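What I Learned on My Open Day at the Gear Works (Besides Where They Keep the Coffee)

Posted in August | Filed under: Trips Only I Find Exciting

Kulley opens its doors once a year, and by ten past nine the parking lot was full of people like me, who could be at the beach and had chosen gearboxes. A woman at the gate handed out visitor badges. Mine was number 587, which felt ambitious for a building with one restroom on the public side.

The company makes small gear units for conveyors and feed mills. It has done this by hand for a long time, and the first half of the tour is still hands: benches, magnifier lamps, a radio tuned to a station that seems to own four songs. Then you go through a door marked Sakow Room, named after the old Sakow building next door, and the radio gets fainter and the tour guide gets more careful with her words.

The Sakow Room is where the robot assembly work goes on. We were allowed in ten at a time and asked to keep our hands in our pockets. I have been asked this on dates.

The job the robot is learning is the dullest one in the place, according to the two assemblers who were there to answer questions. A plate comes in, a gear has to go on, and then it has to mesh with its neighbor. A person does it with a little wiggle of the wrist and thinks about lunch. Teaching the wiggle has taken since spring. One of the assemblers spends her mornings now on what she called "wiggle duty," correcting the arm when it gets stubborn, and she gets a higher pay grade for it. She told us this twice, so I believe it was a long negotiation.

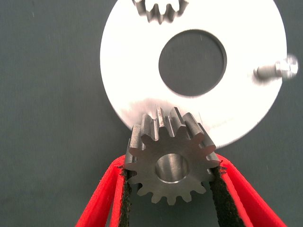
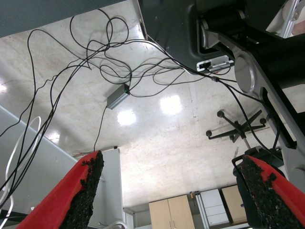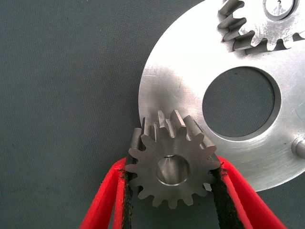 Sakow Room, gear assembly. The first and last pictures show a gear in the red fingers at the edge of the plate; the middle one looks out past the fingers to cables and office furniture.

I had expected something more like a car commercial. What you get is a workshop with a robot in it, and cables wherever a cable could think of going. A man in our group asked what happens when the power fails. "We do it by hand," said the second assembler, "and we're faster." He was enjoying the day.

He was also the one who gave the straightest answers about jobs. The line used to need 4 people on the plate work. It now has two, plus the wiggle duty, and the fourth moved to inspection, where he gets a chair. Management's slide by the door put the target at 2,000 units a month. The assembler looked at the slide for a while and said the slide had never built one.

What bothers the crew is smaller stuff. The arm keeps a steady pace, so breaks have to be planned, and you can't save up ten minutes by working fast before a ball game. Planning is done in a program called Golix, which sends a message to your phone when your break starts. It sends another when your break is over. Opinions on Golix were offered freely, and I have left them out because my mother reads this page.

On the plus side, sore thumbs are down. The older assemblers all had a thumb story, and a few had two. One held hers up next to mine for comparison and I apologized for mine, which has mostly typed.

We finished in the canteen, where Cartwright, the bakery across the road, had sent over 100 cinnamon rolls. There were none left by the time our group came through. I had a cup of coffee and a brochure. There was also a table where children could put a wooden gear on a wooden peg, and I waited my turn and did it in one try, with the wiggle.

Practical notes: entry is free, closed shoes are required, and the tour takes an hour and a half if your group has a man who asks about the power. Park by the bakery. Go for the rolls first.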